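Vovitz Reach
Grasp planning and collision checking for open-frame shelving

Overview
Vovitz Reach is the planning module in the Nomard control suite. It takes colour images from a head camera and a wrist camera, proposes grasps on bottles and packets, and returns a joint path that keeps the arm clear of wire mesh. It runs on the robot's own computer and needs no network link.

Head view
The head camera sets the order of picking. Items at the front of a basket are ranked first, and anything hidden by the arm keeps its last known pose until it can be seen again.

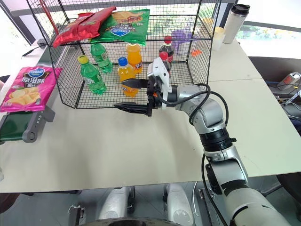

Mesh is handled as a set of thin bars with an adjustable margin. Solid-wall models are also supported, but they close off side approaches that the arm could use. The planner tests up to 240 candidate grasps per request. Soft packets use a separate grasp model — it is switched off by default.

Wrist view
Close to the target, control passes to the wrist camera. Reach corrects the approach from the base of the bottle and the front wire of the basket, so the cap and neck need not be visible. Clear plastic is matched by outline, with label text ignored.
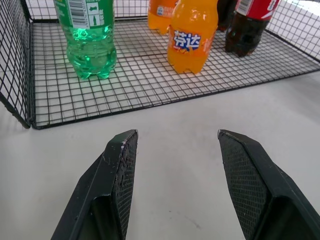 Wrist camera view: gripper fingers open in front of the basket, orange bottle between green and cola.

Interfaces
Python and C++
Log buffer: 1000 planning requests
Arm models supplied: 17

Licensing
Per robot, with updates included. Falcão users can import existing basket models. For integration queries, contact Daiane Brito at Biltia.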